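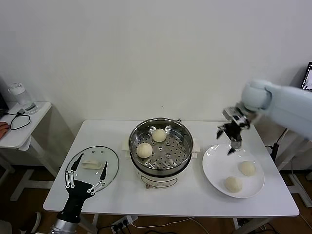 Dresberg garden opening pushed back again

Anyone who booked a July trip to Dresberg for the new hillside garden should check their email. The town's tourist office said on Tuesday that the Skerkuvitz terraces will not open at the start of the month as planned. No new date was given, only a promise of "a phased welcome over the summer," a phrase that could cover almost anything.

It is the second delay. The first was put down to the water supply, which has to be pumped up from the valley. This one is down to the path. Inspectors want handrails along the upper section before they let the public on it, and the rails have been ordered but not delivered.

Gavin Mackay, who speaks for the tourist office, said the planting itself was finished and looked "spectacular." He may be right. Reporters who asked to see it were shown the lower gate and a printed map.

The map is generous. It marks 40 terraces climbing the old quarry face, with a café near the top and a viewing deck beyond it. The visitor leaflet says 1,090 plant species have been brought in, many of them desert kinds that are supposed to cope with the thin soil and the wind. Macarena Benítez, a garden designer who has worked on dry slopes for most of her career, would like to see the list behind that number.

"Species, or varieties, or pots?" she said. "Those give you three very different answers. I've asked for the list twice and been sent the leaflet twice."

Mackay said the full list would be published "closer to the opening." 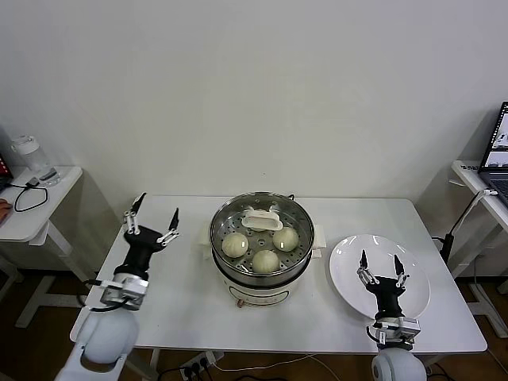 What it means if you have already paid

Tickets were sold through Prendo, the booking site that also handles the shuttle bus from the station. Its help page says holders can move their visit to any later date at no charge. Refunds are another matter. The same page says they are available "where the attraction is unable to offer an alternative," and since nobody has set an opening date, it is hard to see how a customer would prove that.

Calum Dunbar booked four tickets for his family in the first week of sales. He was offered a credit.

"A credit for what? There's no garden to spend it on," he said. "We've got flights and a rental apartment. We're going anyway, so I suppose we'll look at the castle."

Prendo did not answer questions about how many people are affected. The shuttle will run as normal from the station to the lower gate, according to the timetable still on its site, with the first bus leaving at 9:40 a.m. Passengers will be able to ride up, look at the gate and ride back. 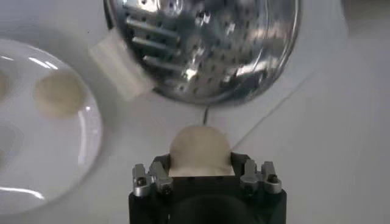
Hotel owners in the town are trying to stay cheerful, with mixed results. Beathag Tennant runs the Tennant guesthouse on the square and raised her summer rates in the spring, when the garden was being advertised on every bus shelter in the region. She has since lowered them again. She has had a handful of cancellations so far and expects more once word gets out.

"People were coming here before there was a garden," she said. "They'll walk by the river and eat too much. But I would have liked to know before I printed the brochures."

Niall Pringle, who leads walking tours in the area, thinks the fuss was overdone from the beginning. The public footpath along the far side of the valley looks straight across at the quarry, he pointed out, and costs nothing. He has added it to his Tuesday walk. From there you can see the terraces well enough to decide whether the full ticket is worth it, and so far his groups have been split.

The tourist office says its next update will come when the handrails arrive. Ticket sales for August are still open.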